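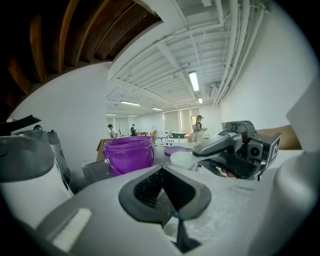 Spoon, bucket and lid, as seen from one of the grippers.

I have been helping out with data collection for Rumix since November, and a few people have asked what I do all day. The short version is that I pick things up with a pair of plastic grippers and put them somewhere else, and a camera on each gripper records it. The recordings go to train a model that will later run on two robot arms. I hold the tools, the arms copy the sort of thing I did. There is no robot in the room while we do it.

The current task is called "spoon and bucket" on the sheet. You start with the spoon lying on the table, the bucket standing up and the lid next to it. One hand steadies the bucket, the other puts the spoon in, and then the lid goes on. A person does it in a few seconds without looking. With grippers it takes me 16 seconds on a good run, and that is after weeks of practice. My first ones were far longer and most of them were thrown out.

The spoon is the hard part. A plastic spoon lies nearly flat, and if you squeeze it in the wrong place it flips over or shoots off across the table. I go for the handle and come in low. Some of the others press down on the tip of the handle so the bowl lifts, then grab it. Both are fine. In fact the people who train the model would like both, so they have asked us not to agree on one method.

The lid is fiddly in a different way. It has to be pinched by the rim, and once it is in the gripper you can't see the bucket very well past it. I have got into the habit of tilting my wrist to look, then remembering that the camera tilts as well. That sort of movement is allowed as long as the bucket stays in view of one of the two cameras.

We have 7 rules taped up by the door. Most are dull. Start with both grippers open. Don't talk to the person at the next table in the middle of a run. If you drop something, pick it up and carry on, unless it has gone on the floor. That last one surprised me. I had assumed they would want clean runs only, but a run where the spoon slips and gets picked up again is kept and given its own label. The model needs to see what to do when it goes wrong, and it won't learn that from people who never fumble. I fumble plenty, so I feel I am pulling my weight.

The other thing I hadn't expected is how much time goes on moving stuff about between runs. After each one you change the layout. Bucket further left, lid on the other side, spoon pointing away from you. If you leave it to your own sense of random you end up with four or five arrangements you like, so now we draw a card from a stack and set the table to match. I thought the cards were overkill until someone plotted where I had been putting the bucket before we had them. Nearly all my runs were in one patch the size of a dinner plate.

The total for this task stood at 1,841 runs when I left this afternoon. That is across everybody, after the bad ones were taken out. The usual reason for a bad one is tracking. The software works out where each gripper was from the video, and if you swing it too quickly the position jumps and the run is no use. You don't find out until the next morning, when the list comes back -- I lost a whole hour's work that way in my second week and have moved like someone carrying soup ever since.

It is harder on the hands than it sounds. The trigger is stiff and my right thumb aches by 3 o'clock. I swap sides when I can, though my left is noticeably worse and the times show it. They seem happy to have the slow left-handed runs too.

I asked whether I would get to see the arms do it. Apparently there will be a trial with the first model once this set is finished, and we can come and watch. I am told not to expect much from the lid.

Next on the sheet is folding small towels, which I have tried for one afternoon and did not enjoy. The corners slide out of the fingers. I may write something about that when I have got the hang of it.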